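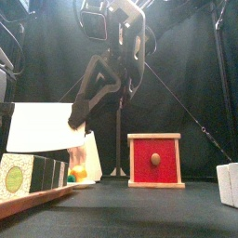 Cajas pequeñas: la caja de frente rojo

El mueble de sobremesa con un solo cajón vuelve a los catálogos de los talleres pequeños. Su construcción admite pocas variantes: un bastidor cuadrado de madera clara, un travesaño superior que sobresale de los laterales, una base que cierra el conjunto y un frente con tirador redondo.

En Navarrete, Joaquín Zúñiga fabrica series de 100 unidades al año bajo la marca Woromeck. Trabaja con haya secada al aire y cola vinílica, sin herrajes. El vuelo del travesaño protege el canto del frente y permite levantar la caja con una mano.

El acabado rojo de textura afieltrada exige más cuidado que la madera vista. Retiene polvo y no admite productos líquidos; Zúñiga recomienda cepillo de cerda blanda, siempre en el mismo sentido. El tirador se deja sin teñir y se encera en agosto, cuando el taller para la producción.

En uso, la caja conviene aislada, con espacio libre delante para la mano. Los platos, vasos altos y juguetes pequeños se agrupan mejor a un lado, sobre una bandeja larga. La referencia 1721 se vende montada.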